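Jekdale trains kitchen robots on screen first, staff get new duties

7/27/18

Jekdale, the company that prepares meals for offices and schools, has started to train its robot arms in simulated rooms before they come to the real kitchen. The project has the name Mosoti and began in April with 2 arms.

For the 24 people on the early shift, the work is already different. 16 of them now spend part of the day at a screen, where they check the simulated runs and write down which ones must be repeated. The goal is 1500 checked runs before the arms go back to the counter.

"Before, I lifted trays all morning," said Tatu Mwakalinga, shift leader. "Now my back is better, but my eyes are tired."

Views from the gripper in the simulation:

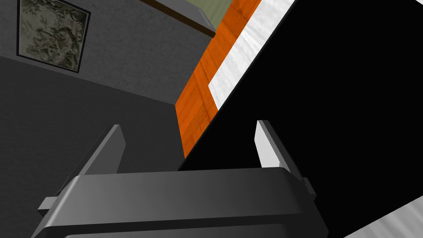
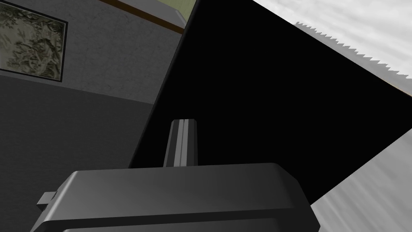
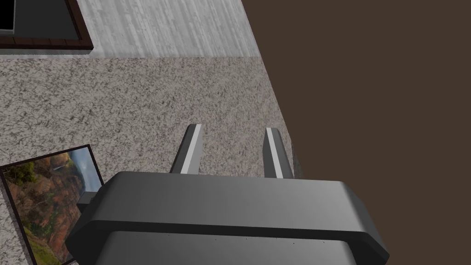
Elibariki Lyimo, who speaks for the workers, said that the screen duty should be paid as skilled work. The company has agreed to discuss it, and no jobs will be cut while the talks continue.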